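Right, the spending plan for the folding bench is finished and I am far too excited about it, so have a thread. 1/

Quick background for new followers: small workshop, two arms on a bench, clothes to be handled. We've got money for the coming year and I've been building the spreadsheet since February. It has tabs. I love it. 2/

The big question was whether to buy a second complete bench or put the money into the one we have. I went in wanting the second bench (who wouldn't!) and came out the other side wanting spares, cables and a proper pile of clothes. 3/

Fingers first. They scuff. They spend all day rubbing against cloth and tabletop and each other, and I'd put down precisely nothing for replacing them. There's now a line for it, and a box to keep them in. 4/

Then motors. I priced two spares of each kind, which felt greedy until I looked at how long the last delivery took to reach us. A dead elbow means the whole bench sits there while you refresh a tracking page. 5/

Quotes! Sugawara came back the same afternoon with every part on its own line — bliss. Dillard sent one lump sum and I've asked them to split it up. Zinus can't do the motors but their price for mounting plates was lovely. 6/

Clothes are the bit I'd underestimated most. Budget is 200 for second-hand shirts and light jackets, and I want zips, poppers, buttons, thin stuff, stiff stuff, the lot. Charity shops near the Jivatgate end of town are going to see a lot of me. 7/

Total ceiling is 2,000 and I've kept a bit back for things I haven't thought of. Last year that pot went on cable ties, a decent lamp and a replacement power supply, so I'm not letting anyone raid it. 8/

If you're planning something similar, my one bit of advice: sit next to the bench for a morning before you open the spreadsheet. I wrote down everything that rubs, bends or gets tugged, and half my list came from that page. 9/

Anyway, enough sums, have some khaki with a zip in it — my favourite thing to watch these arms deal with 10/

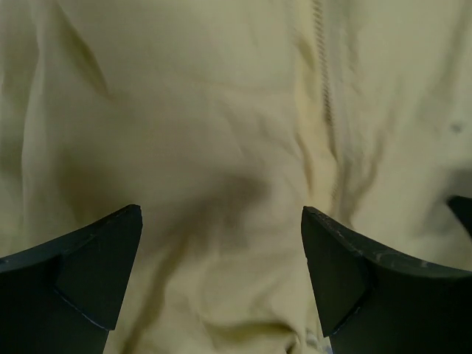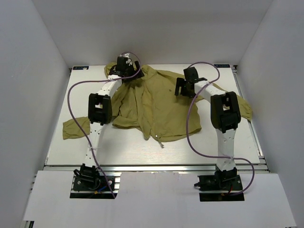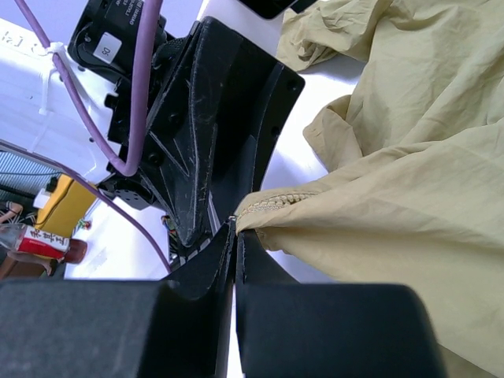
Crumpled khaki on the bench. The middle one has both arms in it, and the last one has the fingers closed on an edge of the cloth.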